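I run the floor at a small commercial laundry. We wash sports kit, aprons and table linen, and we've now looked at enough machines that people in the trade keep asking me the same thing: can a robot do this work yet? A thread.

Short version: some of it, slowly, if you set the work up for the machine. Most of the hand work is still hand work. Longer version follows.

Start with what has been automated for ages. Washing, spinning, drying and flat ironing all run on timers and rollers. A tablecloth goes into the ironer at one end and comes out flat at the other. Somebody still has to feed it in straight.

The trouble is everything between those machines. Pulling one shirt out of a tangled cart. Finding the collar. Turning a sleeve right side out. Checking for a stain. My crew does all four while talking about last night's game.

We had a demo from Vindier in March. Their folding cabinet takes a shirt clipped on at the shoulders and folds it well. Clean edges, same size every time. But a person has to clip the shirt on, and by then that person could have folded it.

I timed it anyway. 300 shirts, one operator, one cabinet. It came out 11 minutes slower than the same operator at a table with a folding board. The folds were neater. Customers have never once asked us for neater.

Vollero makes a mobile arm for moving bins and carts. That one I liked. It does a dull job, the bins are all the same shape, and it stops when you step in front of it. If your aisles are wide enough, look into it. Ours aren't, so we're still pushing carts.

People at home ask about this too. Vacuuming, sure. Mowing, if the yard is simple. Dishes are half done by a machine already, but loading and unloading is still on you. Laundry at home has the same gap we have at work, only with socks.

Cloth is hard for a simple reason: it has no fixed shape. A box looks like a box from any side. A shirt dropped 5 times lands 5 different ways, and the part you want is usually underneath.

Thin polyester is the worst of it. Cotton aprons have some body and stay where you put them. Athletic shirts slide, and two layers feel like one.
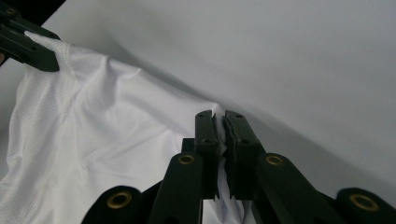 Two hands matter more than people think. You hold one corner still and work the other end against it. A single arm ends up dragging the shirt across the table, and then it has to start over.

Grip is its own problem. Pinch too lightly and the fabric slips out. Pinch too hard and you can snag mesh. I've seen new hires do both in their first week, and they had fingertips to help them.

Jomis, who we buy our detergent pumps from, keeps a running tally of garments handled in their own folding trial. Last I heard it was at 2,006. That's a slow week for us. I still think it's worth doing, and I'd like to see the number that needed a person to step in.

What would make me buy: it takes shirts from a mixed cart with no one clipping or sorting first. It runs a full shift. When it gets stuck, it sets the piece aside and goes on to the next one. Speed I can be patient about — stopping the line I can't.

Hjaltested has a sorter that reads tags and drops pieces into the right customer's bin. Not a folder, but sorting eats more of our day than folding does. We're getting a quote. I'll post the price if they let me.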